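Galeria: o robô de dois braços da oficina

Começámos o Forkano numa garagem, com 2 motores emprestados e muita teimosia, e agora ele já ocupa metade da bancada do fundo da oficina partilhada! Eu trato do código, o Fouad Bouazza desenha as peças e o Reda Badawi solda, resmunga e volta a soldar. Foram 35 serões até os dois braços obedecerem ao mesmo programa — e que festa fizemos nessa noite.

Antes de ligar os motores a sério, ensaiamos tudo no simulador. Em outubro refizemos a cozinha virtual de uma ponta à outra, e o ficheiro de configuração já vai em 154 linhas (prometo arrumá-lo um dia destes).

Cliquem para ver em tamanho grande. Vou juntando mais à medida que houver novidades. 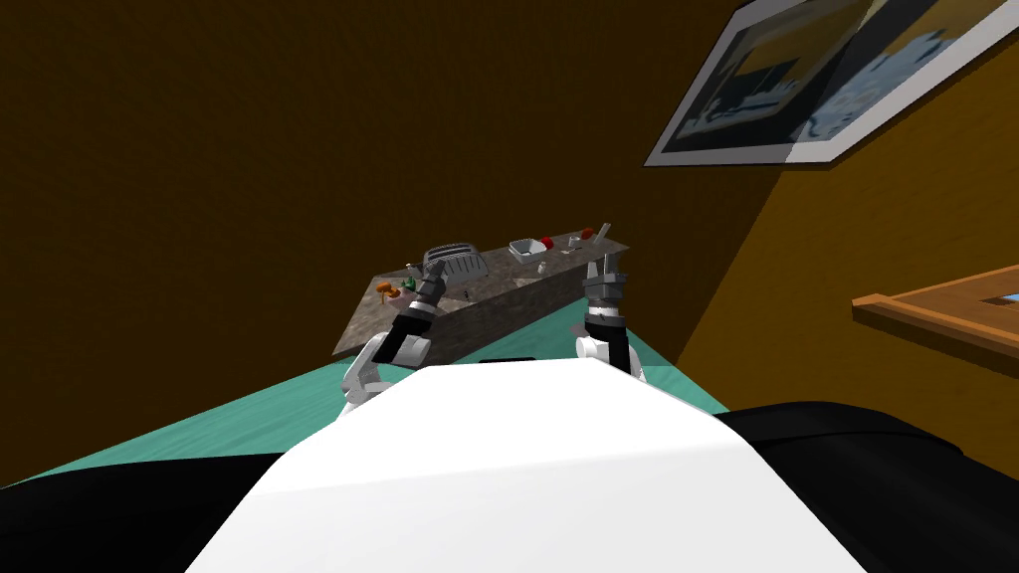
Ultport, novembro de 2019. A cozinha do simulador, com os dois braços estendidos para a bancada e uma garra para cada lado. Adoro a torradeira prateada! A tigela branca fica mais para a direita, e o tampo cinzento tipo granito deu-nos um trabalhão, mas valeu a pena — o Fouad já quer uma bancada igual em casa.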